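Stolari – Gallery 4: Stemware storage, wire tree type

Stolari is a catalogue of household racks, stands and holders, compiled by Darius Hunt and Žydrūnas Baranauskienė. Gallery 4 covers wire trees: stands with a central stem and curled arms, meant to carry stemware by the foot, bowl down. Entries are filed by construction first and by colour last. Glasses are recorded with the stand if they are kept with it, and are otherwise listed separately in Gallery 7.

Terms used on this page: foot, stem and bowl for the glass; base, stem and arm for the stand. An arm that closes into a tight curl is a scroll. An arm that stays open is a loop.

Entry 112. Gold-coloured wire tree with plastic wine glasses in solid colours. Arms are a mix of scrolls and open loops. Glasses hang inverted. A small padlock with a silver shackle is fastened through the wire near the central ring and is catalogued with the stand.

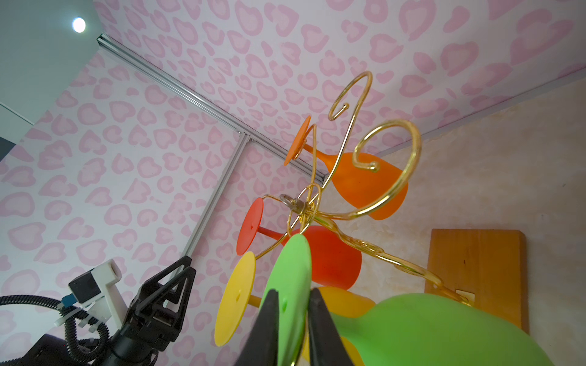 Loading order matters on a tree of this type. Yavuz Soylu recommends filling opposite arms in pairs, working from the top down, so the stem stays plumb while the load goes on. Unloading is the reverse. Plastic glasses are forgiving in this respect, but the habit is worth keeping for anyone who also owns glass.

Clearance between neighbouring bowls is the usual weak point. On a flat under-shelf rail the spacing is fixed by the channels. On a tree it depends on how far each arm has been bent, and arms do move with use. A bent arm can be eased back by hand if the wire is light gauge – support the joint with the other hand and go slowly. Coated wire should not be worked with bare pliers. Put a folded cloth in the jaws.

Entry 112, continued. Rectangular wooden base, honey-brown, with the twisted wire rising out of it and a small gold fitting at the point of entry. Yellow, orange and lime-green goblets upright in a row in front of the stand, on a beige marble-patterned top.

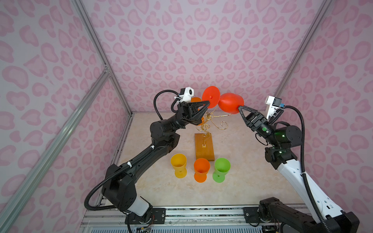

Wooden bases are wiped with a damp cloth and dried straight away. Do not stand them in the sink. Dust collects on the inside of the scrolls, where a cloth will not reach; Detlef Hollmann uses a soft paintbrush, 12 mm, kept for the purpose. If the stem works loose at the base, check the fitting before reaching for glue. Glued stems are difficult to service later and are marked down in our condition notes.

Coloured plastic should be kept off a windowsill. Fading is uneven and usually shows on the foot before the bowl. Abrasive cream cleaners will dull the surface and should be avoided.

Related entries: 308 (wire tree, round base, six arms), 607 (under-shelf rail, two channels). Teguh Santoso is revising the entries for counter-top mug trees, which will move to Gallery 5 in September. Corrections to measurements are welcome through the contact form. Please quote the entry number.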